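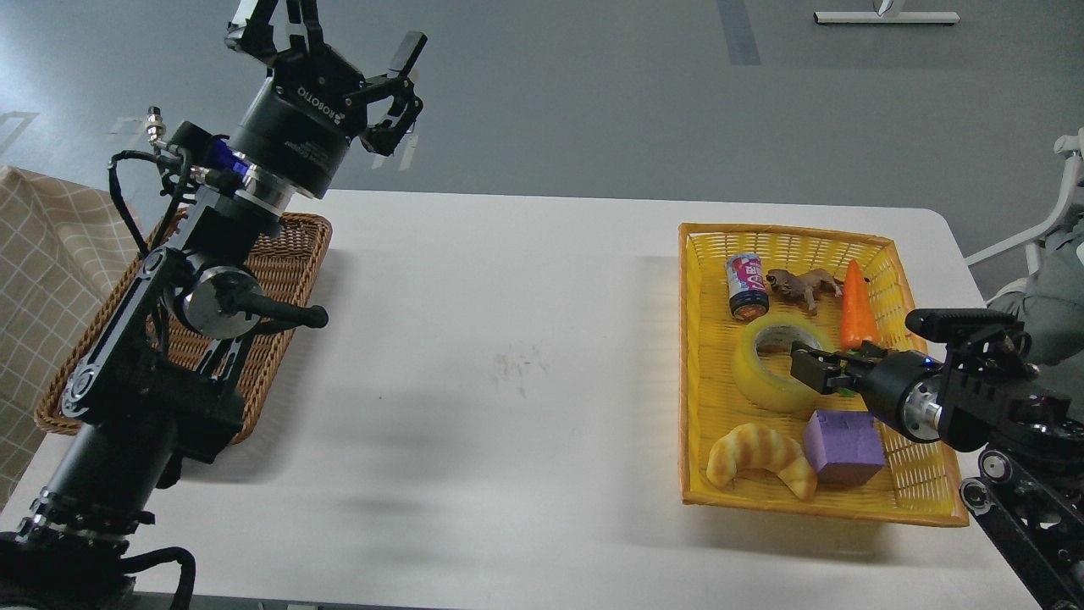 Stolard Toy Library
Table and basket check, sorting room
26 September 2023
3 min read

Use with the general room check. Mark each line OK, ACTION or N/A and write a comment if the mark is anything other than OK. Comments from this round are filled in below.

TABLE

1. Table stands level and does not rock when leaned on.
OK. Far right leg was adjusted in March and has held.

2. Top wiped with mild soap and water before baskets go on it.
OK. On a white top old tape residue shows up as a grey smear, so look along the surface from the side.

3. Edges and corners free of chips and sharp spots.
ACTION. One rough spot on the underside of the front edge, can be felt with a finger. Sand lightly. Reinspect next round.

4. Cloths kept clear of the walking path.
ACTION. The beige checkered cloth hangs down at the left. If it stays there, fold it up so the hem is off the floor. Otherwise put it in the linen drawer.

FLOOR

5. Floor dry, no cords or small parts underfoot where people stand.
OK.

6. Mat at the door lies flat.
ACTION. One corner lifts. Use the Gündoğdu double-sided strips from the supply shelf, not packing tape. Packing tape lets go within a week on this floor.

BASKETS

7. Wicker tray: run a cloth around the rim and the inside. Snags mean broken cane.
OK. Brown tray, returned empty. Cloth did not catch. Keep it away from the sink.

8. Yellow basket: check the rim and the slots for splits by flexing each side gently.
OK. No splitting heard or felt. The older Trumer baskets went brittle after two summers near the window, so keep this one on the inside half of the room.

9. Loaded basket can be lifted with one hand by an adult.
OK.

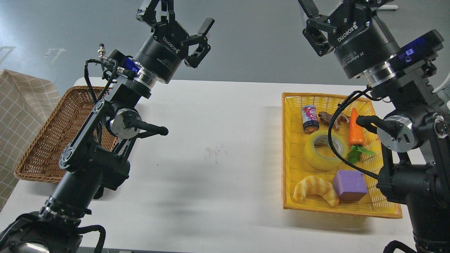

CONTENTS OF THE YELLOW BASKET

10. Carrot, orange with green top. Pull the top firmly. It must not come away.
OK.

11. Croissant. Press along the ridges and check for soft spots or flaking colour.
OK. Wash by hand only. The label on the shelf still says dishwasher and should be changed.

12. Animal figure, brown. Check legs and any thin parts for cracks.
OK. There is disagreement on the inventory sheet over what animal it is. Listed as "animal, brown" until someone finds the original box.

13. Foam cube, purple. Squeeze, look for bite marks and torn corners. Foam that crumbles is thrown out the same day.
OK for now. Edges are looking a bit dark. Try soap first. A replacement is on the Flamness order, pack of 50 mixed colours.

14. Drink can. Real packaging is allowed in the pretend shop set only if rinsed, dried and taped over at the opening.
ACTION. No entry in the log for this one. Take it out until it has been checked and written up. It should not go to families under the age guide in any case.

15. Packing tape. Not a toy.
ACTION. Second time this year a roll has been left in a play basket. Tape belongs in the repair box with the scissors. A loose end can wrap around fingers, and a small child can pull off a long strip quickly.

16. Small parts gauge used on anything new since the last check.
OK. Gauge is back on its hook.

STORAGE AND LOADING

17. No basket over the 2 kg limit for the upper shelf.
OK. Kitchen scale needs a new battery.

18. Shelf fixings tight. Upper shelf is rated at 40 kg spread evenly.
OK. Toy food sets are light and can stay up there. Wooden blocks go on the bottom.

19. Basket tag matches contents list.
ACTION. Tag for the yellow basket says "food". It currently holds other things as well. Either move the animal and the cube to their own sets or write a new tag.

FOLLOW-UP

Items 14 and 15 to be done before the room is next used. Items 3, 4, 6 and 19 by the next round. Put the completed sheet in the blue folder and cross out the old one.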